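Lina Hakim
Nov 5, 2019

Thread on folding fleece, a fabric that has never once agreed to be a rectangle. 1/

I have a white table and a laundry pile, and I have given myself one evening. I do this twice a year, November and January, when the Grusville apartment reminds me it has exactly one closet and that the closet is mostly a water heater.

Cotton tees: fine. You press a crease in and it stays pressed, like a well-raised child. Jeans: basically furniture. Fold in half, stack, walk away.

Fleece: you fold it, you turn to get the next one, and behind you it slowly exhales.

I once watched a folding video from some outfit called Zuvance. 23 minutes. The woman in it folds a thin gray cardigan into an envelope and stands it up on its end. She does not touch a fleece at any point. I went back and checked.

My sister's advice was "roll it." I rolled it. I now owned a bolster.

What I do these days, for the 2 people who asked:

Lay it face down on something hard. A bed is useless, the bed is on the fleece's side.

Find the hem before you find anything else. Everyone goes for the shoulders. Shoulders on a fleece are a rumor. The hem at least is an edge, even if it goes wavy on you the minute you let go.

Take a small pinch of the hem and pull it toward you until the long ridges in the body go flat. Small pinch! Grab a fistful and you just move the whole garment six inches and learn nothing. 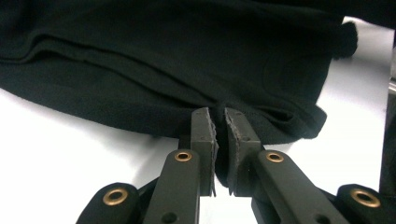 Black is the worst color to do this with, by the way. You can't tell a fold from a shadow, and if the table is white then every bit of lint you own comes out to be introduced.

Sleeves go in last. They will bunch at the cuff. Let them. I spent most of last January fighting cuffs and I'd like that month back.

Then fold up from the hem in thirds and put something heavy on it. I use the Majali atlas, which has not been opened as a book since I moved in.

Somebody in the replies says to get the Gatis shelf dividers. I have seen the price of the Gatis shelf dividers. For that money the fleece can live on the chair.

Update: one is folded. It's the size of a couch cushion and it's leaning. Moving on to socks, where at least I know what kind of evening I'm in for.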